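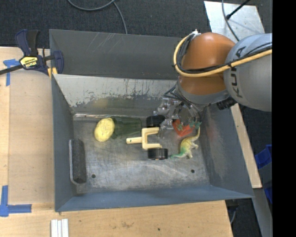 March 20, 2011

I have been wanting to write about the toy bin for ages and I've finally got a morning to do it! Anyone who has been to the Saturday-style sales up at Treltby will know how it goes, you arrive for a chest of drawers and you leave with a bag of somebody else's childhood. My great weakness is the odds and ends, the things that fell off other things. Give me a tray of mixed bits over a boxed set any day. A yellow dinosaur with a green tail, lovely long neck on him, lying next to a pair of black wheels that once belonged to some sort of toy vehicle, and a dark green see-through cup on its side – well, I could look at that lot all afternoon. I love the metal bin as well, with all those scratches and cloudy patches on the bottom. You can't buy that sort of wear, it has to be put there by years of things being tipped in and out.

I didn't grow up with a toy box, we had a drawer. It was the bottom one in the sideboard in my gran's house in Wustville and it stuck, so you had to sit on the floor and pull with both feet against the wood. Everything went in there. Farm animals, cotton reels, a whistle with no pea in it, half a pack of snap cards. My brother and I would take the whole lot out on to the rug and build towns with it, and the best part was always the pieces that weren't meant to be anything. A wheel was a roundabout. A cup was the swimming pool, or a jail if you turned it over.

I think that's why I've never got on with those storage units with a separate tub for every kind of toy. We had one when my two were small (Mateja lent it to us, thank you Mateja Dimitriou, sorry about the yellow tub) and they hardly touched it. The bricks stayed with the bricks and the animals stayed with the animals and there wasn't much for anyone to do. Then it went back, everything got thrown in together, and off they went. I came in from the garden and there was a zoo being run by a cotton reel.

So now it's all in together and I've stopped apologising to visitors. A few things I've learned along the way, if you fancy trying it:

Go for something wide and not too deep. If they can see the bottom they'll find what they want without emptying it on your feet. Sloping sides are a treat, small things slide down to the middle by themselves.

Metal is noisy. Really very noisy! I put an old tea towel in ours when there's a baby asleep, and we have a rule about dropping things in from a height which is kept perhaps half the time.

Keep the broken ones. My friend Fidelina Puma thinks I'm mad, but a loose axle or a wheel with a good chunky tread gets played with far more in our house than the car it came off. Check for anything sharp, or small enough to swallow if you have little ones about, and let the rest stay.

Wash the plastic every so often. I do ours in the bath with washing-up liquid and leave it all on a towel overnight. It takes ages to dry, water gets inside dinosaurs and you find it later down your sleeve.

I did once try to thin ours out. It was last June, it was hot, and I had a cardboard box ready for the charity shop in Pickering. Two hours on, the box had a jigsaw in it with the corner missing and a plastic spoon. My daughter took the spoon back out. It's a canoe, apparently, and has been since she was three.

There's another sale over at Brolleck before Easter and I've promised I'm only going for plant pots. I would dearly love another long-necked dinosaur though, ours is getting a bit worn and doesn't stand up any more. If you see one going for pennies please pick it up for me and I'll pay you back in rhubarb, we're going to be overrun with it again this year.

Next time I'll do the dressing-up trunk, once I've found the other wing. And do leave a comment if you had a drawer or a tin or a bucket at home, I'd love to know what was in it.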